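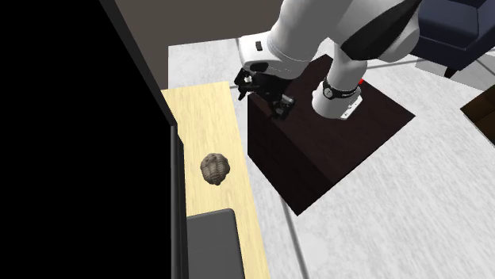 Figure 3. Simulated arm with a two-finger gripper positioned above a dark brown wooden cube.

4.2 What the tasters wrote, and what they meant

The corpus holds 2265 tasting notes on white wines, nearly all of them dry, collected from the public pages of three retailers and one wine club in Jurkasdale. Notes shorter than a sentence were dropped, as were those that turned out on inspection to be complaints about shipping. The rest we kept as written, spelling included. One reviewer consistently finds "apricoat" in Rieslings, and we have let him have it.

After merging plurals and obvious variants, the notes gave us 188 distinct aroma words. Apple leads, followed by lemon and then by "mineral," a word for which no two members of our panel could agree on a reference sample. (Wet slate was proposed, and so was a licked coin. The licked coin was withdrawn.) We therefore treat "mineral" as a statement of approval and leave it out of the aroma counts in Table 2.

The 57 wines that drew ten or more notes each were tasted again, blind, by our own panel over several mornings in March. Agreement with the published notes was good for sweetness and acidity, fair for body, and poor for fruit. The Kellis dry Muscat was the happy exception: everybody smelled grapes. At the other end sits the Plakine barrel-aged white, which the published notes describe as pear, quince, hay, candle wax and "my uncle's boat." Our panel added banana. We do not think anyone was lying.

Price did some of the talking. Notes on the more expensive bottles were longer and named more fruits, and the fruits themselves traveled farther, from apple and pear at the low end to passion fruit and yuzu at the top. When the same wines were poured without labels, the yuzu disappeared completely. The Dela Peña reserve, of which only 3000 bottles were made (a fact repeated in most of its reviews, sometimes twice), lost four aromas this way and gained one, cabbage.

Length of finish fared no better. Published notes call a finish short, medium, long or "endless," and the panel timed each one with a kitchen timer. Wines described as long did not outlast those described as medium. The single endless wine was over before the second taster had found her pencil - we repeated the trial with the pencil in hand and got the same result. Finish is accordingly reported in seconds from Section 4.3 onward.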